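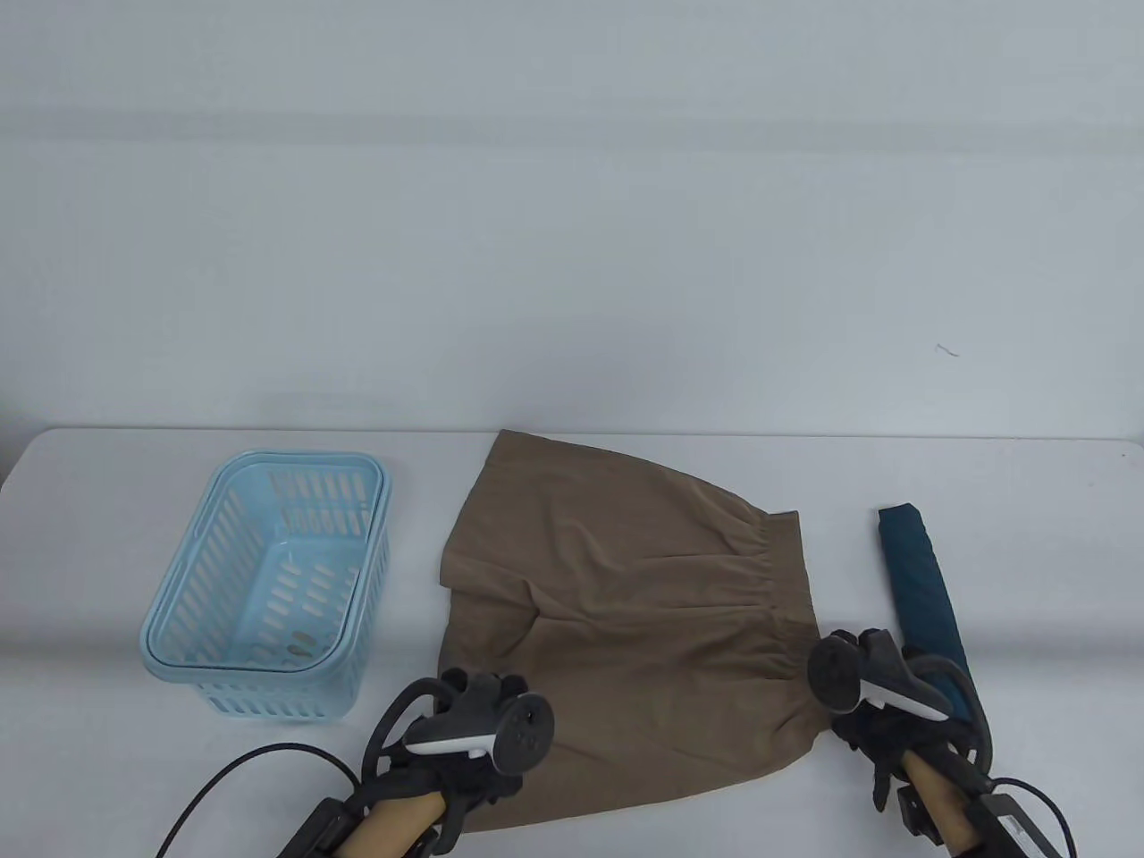

Ticket update, January 27, 2020. Thank you for your patience with the bilge pump on your Hukar day cruiser, and for such a full account of what it has been doing since we serviced it in June. You mentioned having nowhere to keep the small fittings while the hatch is up – a slotted plastic basket like the light blue one does nicely, as long as nothing in it is smaller than the slots. The pump, you say, starts by itself with a dry bilge and runs for 10 minutes.
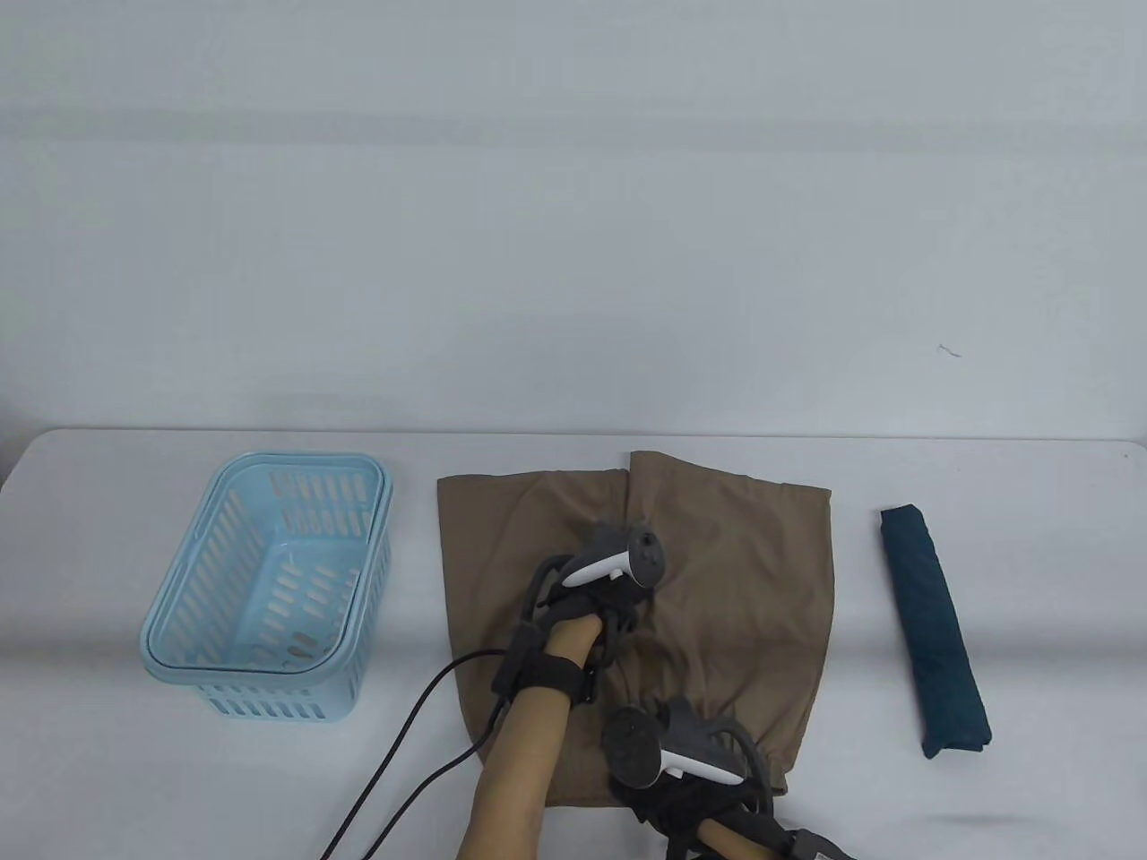

That made us think of the float switch first, so we asked you to lift it by hand and let it drop. You did this 5 times and it stuck up on 2 of them. We also asked about the fuse, and you kindly confirmed it was the one fitted by our Rastesen yard.

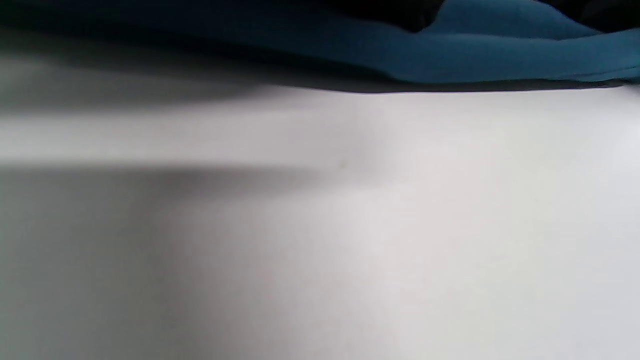

Teal fabric, slightly rumpled.

Next we had a good long chat with the Þorgeirsson workshop, who know these boats far better than we do. They have seen the switch arm foul on the hose clip, and suggest turning the clip round so the screw faces aft. Please isolate the battery before you reach in. 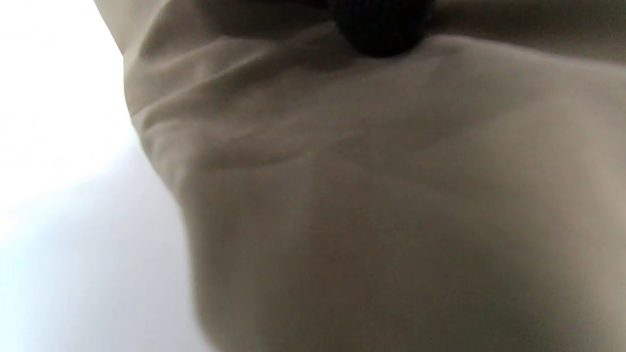 If it still sticks after that, do let us know and we will send a new switch from the Arkden store, with the gasket – the old one rarely comes off in one piece.

Status: waiting for customer.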